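Gonholm Drawer Kit: what's in the download

README for the sample recordings that go with our review of the Gonholm tabletop kit. Written by Styliani Economou, Cluton workshop. Last touched in March, when I fixed the folder names and broke one of the scripts. The script is mended now.

What the kit is

Gonholm sell a bundle for people who already own an arm and would like it to do something. You get a gripper adapter, a cable set, the Zamani control software and a booklet of practice tasks. The booklet is cheerful. It rates opening a drawer as "easy", one star out of five, the same as pressing a button. We would like to meet whoever gave out the stars.

What's in the folders

There are 251 recordings, all of one job: reach for the handle, take hold, pull the drawer open, let go. Each has the fixed camera view, the joint positions and a plain text note saying how it went. The notes are mine and get shorter as the week goes on.

good: the drawer opened and the arm let go of it afterwards
partial: one of those two things
bad: neither
vinley: recordings made with Vinley's replacement finger pads, kept apart so you can leave them out

The table was kept cluttered on purpose. A bare table makes any kit look clever, and most of us don't live with bare tables.

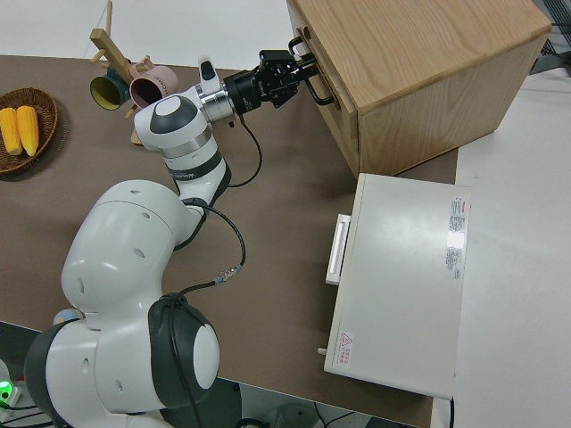 Gripper at the drawer handle, with the corn and the mug tree in their usual places.

How it did

The handle is a bent metal bar, and the kit's default approach comes at it as if it were a round knob. Expect to spend your first afternoon in the Zamani settings page under "approach angle", a heading that appears twice and does different things each time. The second one is the one you want.

Cable routing is left to the buyer. The booklet gives it half a page and a drawing of a cable looking relaxed. Leave slack at the wrist, then run the practice motion slowly before you trust it near crockery.

The software crashed on us 7 times. It always saved first, which I grudgingly admire.

Using the files

Recordings are numbered in the order we made them, including the bad ones. Start with number 80 if you want to skip the part where I was learning too. Anything after that uses the corrected approach angle. Joint positions are in degrees. The Zamani export menu says radians. It is wrong.

Unpack everything into one folder with no spaces in its name. The loader will accept spaces, then sulk.

Known problems

One cabinet, one drawer, one handle. If your own drawer sticks, these files will teach your arm nothing about it.
Camera and joint logs can drift apart towards the end of longer recordings.
The preview tool stops at 400 frames and gives no warning.

Terms

Free to use and share, provided you keep this file with the recordings. Gonholm lent us the kit and have asked for it back.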